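Sponsored Audio and Audience Recall: A Study of Two Advertising Formats on a Regional Radio Service

Project report, Media and Advertising pathway

1. Background

Commercial radio stations in smaller markets depend on a narrow group of advertisers, many of whom buy airtime in the same months each year. The usual product on offer is the thirty-second spot, placed in a break with several others. In recent years stations have also sold programme sponsorship, in which the name of a company is read out at the start and end of a feature. Sponsorship costs more per second of airtime, and sales teams are often asked to show that the extra money is well spent.

This report compares the two formats on one station, Bistix, which broadcasts music and local information from a single studio. The work was carried out during February. The station gave the project access to its advertising schedule but not to its prices, and the report therefore makes no statement on value for money.

2. Aims

The project had two aims. The first was to find out whether listeners could name an advertiser more readily after hearing a sponsorship message than after hearing a spot. The second was to see whether the time of day made any difference to the result.

3. Method

Two advertisers agreed to take part. Fabbri, a kitchen showroom, sponsored the morning travel bulletin. Lelitz, which sells garden furniture, bought spots in the breaks on either side of it. Both companies were already known in the area, and this was taken into account when the questionnaire was written.

Listeners were recruited through a notice on the station's website and through posters in the college library. In total, 128 people completed the questionnaire. They were asked when they had listened, which companies they remembered hearing, and what they thought those companies sold. No names were suggested at this stage – a list was shown only on the second page, once the first answers had been saved.

Answers were grouped by listening time. People who had listened only before 9 am formed one group and all others formed the second. A follow-up interview was offered to everyone who left contact details, and 35 people accepted. Interviews were held by telephone and followed a fixed set of questions.
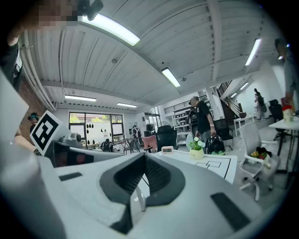
Figure 1. White gripper with square marker plate, upper left.

4. Results

Unprompted recall was higher for Fabbri than for Lelitz in both groups. The difference was larger among early listeners. Once the list of names had been shown, the gap between the two companies became much smaller, and in the later group it was too small to be of interest.

Most of those who remembered Fabbri could also say that it sponsored the travel bulletin. Fewer could say what the company sold. For Lelitz the pattern was reversed: those who remembered the name generally knew that it dealt in garden furniture. The spot had 40 words of script, most of them on the products, while the sponsorship message carried little more than the company name.

In the interviews, several listeners described the sponsorship message as part of the bulletin and did not regard it as advertising. Some found this helpful. Others felt that the station should make the commercial link clearer.

5. Limitations

The sample was made up of people who chose to respond, and students were over-represented in it. The two advertisers sell different goods, and interest in garden furniture is likely to be lower in winter. A stronger design would have the same company use both formats in turn. This was proposed to Ikar, the agency that books airtime for both advertisers, but the schedule had already been fixed.

6. Recommendations

Stations selling sponsorship to companies that are new to an area should consider pairing it with a short run of spots, so that listeners learn both the name and the trade. The wording of sponsorship messages should be tested with a small panel before broadcast. Further work should repeat the questionnaire in the summer months and should record how long each person had been listening to the station.

The questionnaire and the interview questions are held with the department and may be requested by students on the same pathway.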